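Meet Trirkix, the Robot You Can Rent

Drukirdale Young Readers: How Things Work
By Cremilda Mendonça
29 Jan 2023

Some robots are sold, like cars. Some are rented, like skates at a rink. Trirkix is the second kind. A company called Fagundes builds it and rents it out to places that have a lot of things to put on shelves, such as stores, libraries and warehouses. When the rental is over, the robot goes back to Fagundes and then to somebody else.

In this article you will find out what Trirkix does, what its parts are for, and what a customer gets for the money. There is a list of hard words at the end.

What is the job?

Think about a library after a busy day. Books are in the wrong places. Boxes have come in and need to go on racks. A person can do this work, but it takes a lot of walking and lifting, and the same few moves come up again and again. Pick up. Carry. Put down. Go back.

Trirkix does that part. It takes a thing from one place and puts it in another place. It can move up to 100 boxes before it needs to charge its battery. It does not decide what should go where. A person types that in on a tablet first.

Shelves with wheels

Many of the racks that Trirkix works with have wheels under the legs. These small wheels are called casters. You have probably seen them on office chairs and shopping carts. A caster can turn in any direction, so a heavy rack can be rolled to a new spot and nothing has to be taken off the shelves.

There is one problem with a rack that rolls. A robot needs to know where it is. If a rack moves a hand's width to the left, a robot that reaches for the old spot will reach into the air. So people mark the floor with bright tape. The tape makes a shape, and the rack is supposed to go there. 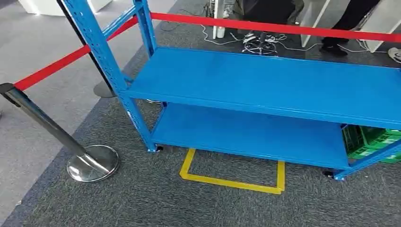 Yellow is a common choice for floor tape. It is easy for people to see, and it is easy for a camera to see too, especially on a dark floor. Trirkix looks for straight yellow lines and for corners where two lines meet. A corner is very useful. One straight line tells the robot how far away something is on one side. Two lines that meet tell it exactly where to stop.

You can try this at home. Put a strip of tape on the floor and ask a friend to stand on it with closed eyes. Your friend will find the line but will not know which end is which. Now make a corner with a second strip. Your friend can feel for the corner and stand in the same place every time.

How does it hold things?

The part of a robot that holds things is called a gripper. Your gripper is your hand. A human hand has a lot of bones and can feel the difference between a grape and a marble. A robot gripper is simpler. Most have only a few fingers, and each finger has just one or two places where it can bend.

The fingers on the gripper in our pictures are metal. Metal keeps its shape, so the robot can be sure where the tip is. A place where one part turns on another is called a pivot. The pin in the middle of a pair of scissors is a pivot, and so is the hinge on a door.
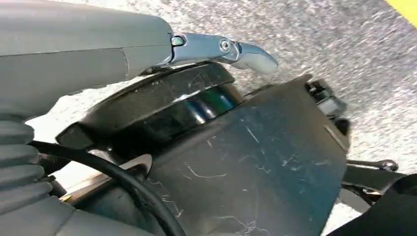

A shiny metal finger with a screw at its middle pivot. The dark panel below it is covered in fine scratches.

A gripper gets scratched in use, the same way a shovel or a skateboard does. Small scratches on a cover do not change how the parts inside work. A bent finger does, and a loose screw does. Fagundes asks customers to look at the screws and bolts at the start of each day. If one is loose, they stop and tighten it before they turn the robot on.

Nokuthula Van der Merwe teaches customers how to use Trirkix. We asked her what people get wrong most often.

"They want it to go fast on the first day," she said. "I tell them to run it slowly for the whole morning and watch. Then they learn how it moves, and they stop jumping every time the arm comes around."

What is the part like an accordion?

Look for a gray part with folds in it. It is called a bellows. Folds let a cover stretch and squash without tearing. If you own a bendy drinking straw, you have a tiny bellows in your kitchen. On machines, a bellows is used to cover places that move. It helps keep dust out, and it helps keep fingers out of places where they could get pinched.

The black cable has a different kind of job. Cables can carry electricity to the motors, and they can carry messages. A message might be "close the finger" or "stop." A cable on an arm needs some extra length. If it were pulled tight, it would be tugged each time the arm stretched out, and in the end it would come loose. That is why you will often see cables on robots hanging in a curve.

How does it see?

Trirkix has more than one camera. One looks ahead and takes in the whole rack and the floor near it. Another sits down by the gripper and looks along the fingers. Both are needed. From far away, the robot can find the rack but cannot see small details. From close up, it can see the details but has no idea what is behind it.

Your own body does something like this. You use your eyes to find a cup on the table. Then your fingers tell you when you have hold of it.

The close-up camera always has parts of the robot in its view. It sees the arm, the finger and some floor past them. The computer has to learn which of those things belong to the robot and which do not. If it mixed them up, it might try to drive around its own arm.
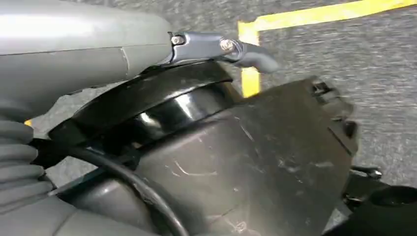

What does it cost?

A month with Trirkix costs $2,562. The price includes the robot, the charger, the tablet and a visit from a trainer. It does not include floor tape or racks. A customer also leaves a deposit of $3,000. A deposit is money you get back if you return the thing in good shape. Scratches on the covers are fine. A broken arm is not.

Is that a lot? It depends on the place. Gervásio Tavares runs a shop called Zurkness that sells games and craft supplies. He rented Trirkix last May, when a big delivery was due. He liked that it would keep going while his staff helped shoppers. He did not like how long it took to set up. The shop had to clear its aisles and tape its floor, and the robot could not be used near the front door, where people kept walking through.

"For a big delivery I would rent it again," he said. "For a normal week my shop is too small."

Kátia Batista works at a library and tried Trirkix there. Boxes went well. Thin picture books did not, and the robot often picked up 2 at a time. She ended up using it only for boxes and putting the picture books away by hand.

What it cannot do

Trirkix cannot climb stairs. It cannot open a door with a round knob. It has trouble with clear plastic, which is hard for cameras to see, and with soft bags that change shape when they are squeezed. It also cannot tell you if it is bored, so do not feel bad for it.

Staying safe near a robot arm

Stay outside any belt or rope that has been put up. Robot arms can start moving with no warning, and they may not notice you.

Keep long hair tied back and sleeves pulled up if a grown-up takes you closer.

Do not move floor tape or roll a rack, even a little.

Find out where the stop button is. Every Trirkix has a large one, and anybody is allowed to press it if something looks wrong.

Words to know

Bellows: a cover with folds that can stretch and squash.

Caster: a small wheel that can turn in any direction.

Deposit: money you leave and get back later.

Gripper: the part of a robot that holds things.

Pivot: a place where one part turns on another.

Thank you to Natanael Bezerra of Fagundes for answering our questions. If you have one of your own, ask at the Young Readers desk and we will pass it on to him.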